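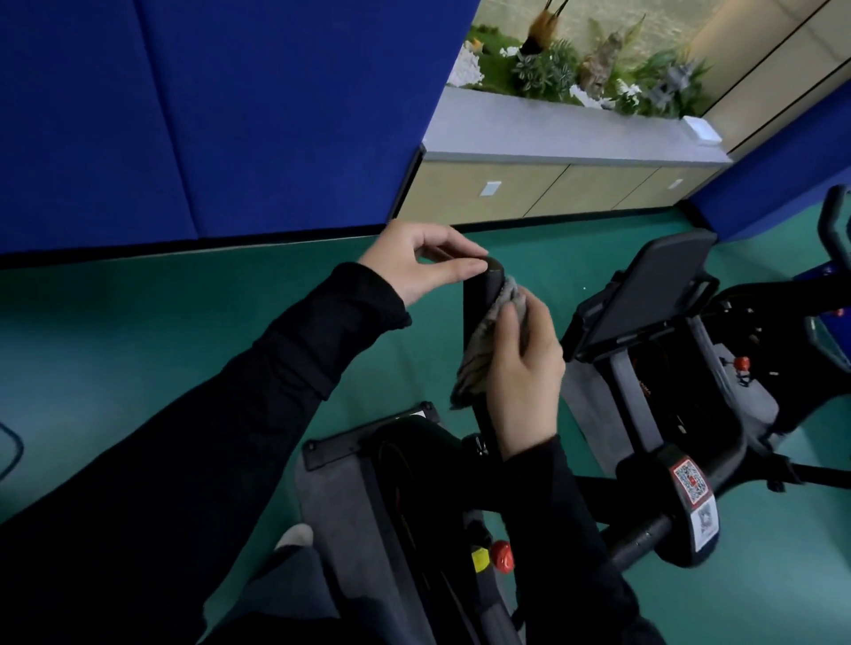

Cleaning Home Exercise Equipment: Posts, Rails and Pedals

140 shares | 12 comments

Sweat contains salt, and salt left on painted steel will find any chip in the finish. Wipe contact surfaces after each session and do the full procedure below once a week.

Materials
Two microfiber cloths, one damp and one dry. Mild dish soap, a few drops per quart of warm water. A soft toothbrush. A vacuum with a crevice tool.

Procedure
1. Switch off the machine and unplug it. On self-powered models, wait until the flywheel stops.
2. Vacuum before wiping. Lint that gets wet packs into the joints and is slow to remove.
3. Wring the damp cloth until it no longer drips. Do not spray liquid directly on the console or on any seam in the housing.
4. Wipe handlebar posts from the top down. Steady the post with one hand, as moving arms will swing under pressure.
5. Brush the tread of each pedal along the grooves, then across them.
6. Dry all metal parts with the second cloth. Pay attention to bolt heads and brackets, where rust starts.

Rails and rollers
Clean rails with a dry cloth only, unless the manual calls for a lubricant. Household oil collects dust and leaves a black paste on the rollers. Check the manual for the correct product; silicone is common but not universal.

What to avoid
Bleach, ammonia and solvent cleaners cloud clear plastic and make foam grips sticky. Alcohol wipes are acceptable on bare metal but will dry out rubber over time. Furniture polish should never be used on a pedal or step.

Fasteners
Check the bolts at the base of each post every January and again in midsummer. Tighten by hand tool to the figure in the manual. A post that still rocks after tightening usually has a worn bushing.

3536 views | Print | Comments (12)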